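I signed up for the evening design course at Moso last May and told everyone it would be a fun little hobby. Ha! I've now drawn the same chair 49 times, and my teacher, Ifeoma Sani, still thinks the back legs look nervous (her word, and she's right).

What I love is how she makes us look at old things first - weaving, pots, shop signs - before we get to make anything new.

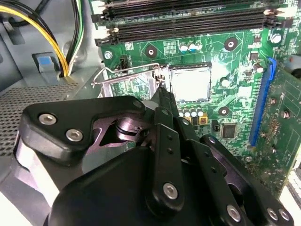
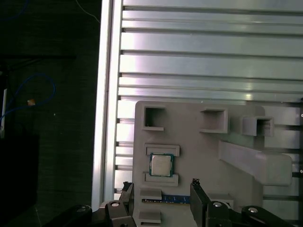

My final piece is a folding screen based on my grandmother's quilts, with 9 colors, and I keep changing my mind about the green. It's going in the student show at the Hsieh building, so I have to pick one soon. Come and see it if you're nearby!

Recent posts
Why I gave up on charcoal
My first poster for Evska
Learning to letter by hand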